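Journal > 2024 > September

22 September 2024

Slept badly and got up at 6. The tomatoes on the back steps are finished, so I pulled them out and put the pots in the shed. Six plants, one decent bowl of fruit. I will try the other side of the house in March.

Xiomara Abernathy called before lunch about the choir. They lost two altos over the summer and want me back. I said I would come to one rehearsal in Skernville and decide after that. My voice is rusty and the drive is long.
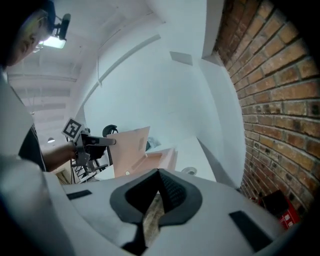
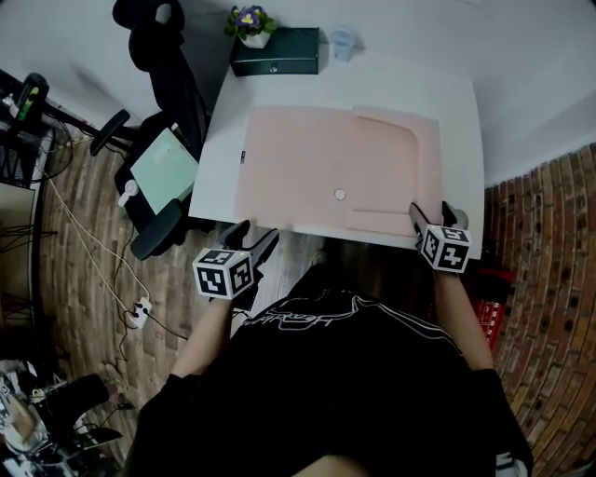 Paid the water bill. Started the Greenberg puzzle, the 1000-piece one of the harbor, and got most of the top edge done before my back complained. Soup for dinner, with the last of the rye bread. Need to buy stamps and find the black folder with the old sheet music in it. I think it is under the bed.

Last updated: 22:08

Recent entries
Gutters again
Dentist, then the library
Xiomara's birthday lunch
Rain all day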